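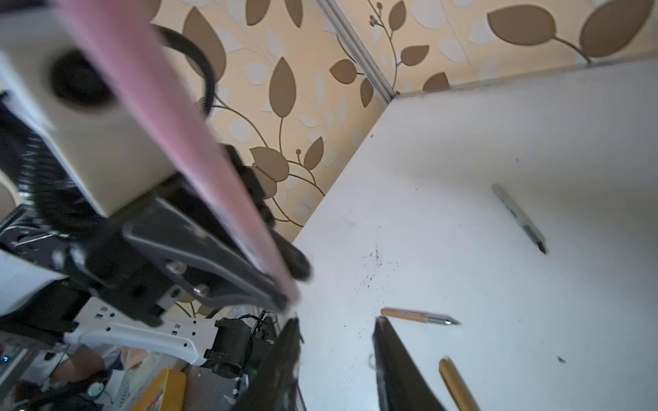

Rankentapete

Als Rankentapete bezeichnet man eine Wandbekleidung, deren Muster aus fortlaufenden Stängeln, Zweigen oder Reben mit daran ansetzenden Blättern, Blüten oder Früchten aufgebaut ist. Sie gehört zu den floralen Tapeten und wird von der Streublumentapete unterschieden, bei der die Motive einzeln und ohne Verbindung auf dem Grund stehen. Im Handel ist die Abgrenzung unscharf. Viele Kollektionen führen beide Gruppen gemeinsam unter Bezeichnungen wie „Blatt und Blüte“ oder „botanisch“.

Bezeichnung

Das Wort Ranke meint in der Botanik ein Haltorgan kletternder Pflanzen. In der Ornamentik wird es weiter gefasst und steht für jeden geschwungenen Stängel, der eine Fläche gliedert. Eine Rankentapete muss deshalb keine Kletterpflanze zeigen. Häufig sind Mischformen, bei denen Blätter verschiedener Gattungen an einem gemeinsamen Stiel sitzen. Ältere Musterbücher verwenden daneben die Ausdrücke Laubwerktapete und Zweigtapete, teils gleichbedeutend, teils für Muster mit besonders dichtem Blattbestand.

Geschichte

Rankenornamente sind wesentlich älter als die Papiertapete. Sie finden sich auf antiken Friesen, in der Buchmalerei und in gewebten Stoffen. Als bedruckte Papiere in Europa aufkamen, lehnten sich ihre Muster zunächst eng an Textilien an, vor allem an Damast und bedruckte Baumwolle. Gedruckt wurde mit Holzmodeln auf einzelne Bögen, die man später vor dem Druck zu Bahnen zusammenklebte.

Mit dem Endlospapier und dem Walzendruck des 19. Jahrhunderts sanken die Preise, und Tapeten gelangten in breitere Bevölkerungsschichten. Der Umfang der Walze begrenzte nun die Höhe des Motivs. Große Ranken wurden verkleinert oder so zerlegt, dass sie nach kurzer Strecke wiederkehrten. Gegen Ende des Jahrhunderts wandten sich Entwerfer der Kunstgewerbebewegung gegen naturalistisch schattierte Blumen und bevorzugten flächige, stilisierte Blätter. Der Jugendstil führte diese Richtung mit stark bewegten Linien fort.

Nach dem Ersten Weltkrieg verlor das Motiv gegenüber geometrischen und einfarbigen Tapeten an Bedeutung. In den 1950er Jahren kehrte es in vereinfachter Form zurück, in den 1970er Jahren überwiegend in Braun-, Orange- und Grüntönen.

Ein lokales Beispiel ist die Tapetendruckerei in Cletlow, deren Musterarchiv 236 Entwürfe mit Rankenmotiven umfasst. Das Verzeichnis wurde im Dezember 2024 abgeschlossen. Bei 11 der Entwürfe sind auch die zugehörigen Druckwalzen erhalten.
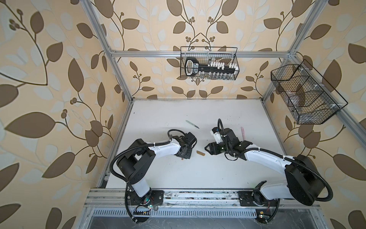
Fuvano wendet gegen diese Zählung ein, mehrere der Entwürfe seien bloße Farbvarianten und dürften nicht gesondert geführt werden. Das Verzeichnis behandelt Farbstellungen dagegen als eigene Nummern, sofern für sie eigene Druckanweisungen vorliegen.

Musteraufbau

Grundlage jeder gedruckten Tapete ist der Rapport, also die Strecke, nach der sich das Muster wiederholt. Bei Rankentapeten ist er meist vergleichsweise lang, weil der Verlauf des Stängels sonst als Wiederholung auffällt. Man unterscheidet aufsteigende Muster, bei denen die Ranke senkrecht über die Bahn läuft, von netzförmigen Mustern, bei denen sich die Stängel seitlich verzweigen und über die Bahnkante hinausgreifen. Spiegelsymmetrische Anlagen ordnen die Zweige paarweise um eine gedachte Mittelachse. Sie wirken ruhiger, verlangen aber eine genaue Einteilung der Wand.

Für die Verarbeitung ist der Ansatz entscheidend. Beim geraden Ansatz liegen gleiche Motive benachbarter Bahnen auf gleicher Höhe. Beim versetzten Ansatz wird jede zweite Bahn um einen Teil des Rapports verschoben, in der Regel um die Hälfte. Ansatzfreie Ware kommt bei Rankenmustern kaum vor, da die Stängel an der Bahnkante weitergeführt werden müssen.

Der Grund ist häufig in Creme, Beige oder einem hellen Grau gehalten. Eine verbreitete Lösung arbeitet mit zwei Ebenen: Kräftig gefärbte Blätter bilden den Vordergrund, blassere Blattformen füllen die Zwischenräume. Auf diese Weise entsteht Tiefe, ohne dass die einzelnen Blätter schattiert werden müssen. Beeren und Knospen dienen dazu, Stängelenden abzuschließen oder kleine Lücken zu schließen.
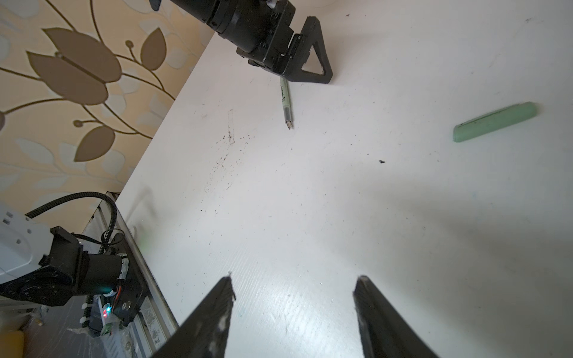 Die Zahl der Farben hängt vom Druckverfahren ab. Im Tief- und Flexodruck benötigt jede Farbe eine eigene Walze, einfache Rankenmuster kommen mit 4 Walzen aus. Der Digitaldruck kennt diese Beschränkung nicht und erlaubt Motive, die sich über eine ganze Wand erstrecken und keinen Rapport im herkömmlichen Sinn mehr besitzen.

Material

Als Träger dienen Papier und Vlies. Papiertapeten werden auf der Rückseite eingekleistert und müssen vor dem Anbringen weichen, wobei sie sich in der Breite etwas dehnen. Werden die Weichzeiten nicht eingehalten, passen die Stängel an den Nähten nicht mehr zusammen. Vliesträger bleiben formstabil und können trocken in das Kleisterbett an der Wand eingelegt werden. Für beanspruchte Flächen gibt es Ausführungen mit Kunststoffbeschichtung, die feucht abwischbar sind. Geprägte Oberflächen ahmen mitunter Leinen oder Blattadern nach.

Verarbeitung

Der Verschnitt wächst mit der Länge des Rapports und ist bei der Bedarfsrechnung zu berücksichtigen. Rollen einer Wand sollen aus derselben Anfertigung stammen, da Farbtöne zwischen den Druckläufen abweichen können. Bei symmetrischen Mustern wird üblicherweise von der Wandmitte aus geklebt, damit links und rechts gleich breite Reststreifen bleiben. In Raumecken wird die Bahn geteilt und mit geringem Überstand um die Ecke geführt. Ein kleiner Versatz des Motivs ist dort meist nicht zu vermeiden.
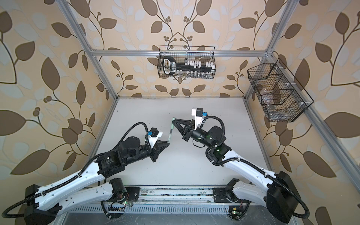
Tapete mit Blättern, Ranken und Beeren auf cremefarbenem Grund; vor der Rückwand ein Korb aus schwarzem Drahtgeflecht.

Verwendung

Rankentapeten werden in Wohn- und Schlafräumen, Fluren und Gaststätten eingesetzt. Großformatige Muster beschränkt man oft auf eine einzelne Wand, während die übrigen Flächen in einer Farbe des Grundes gestrichen werden. Daneben dienen sie zum Auskleiden von Schränken, Nischen und Schaukästen sowie als Bezug für Paravents.

Siehe auch

Bordüre
Rapport (Muster)
Textiltapete
Tapetendruckerei Cletlow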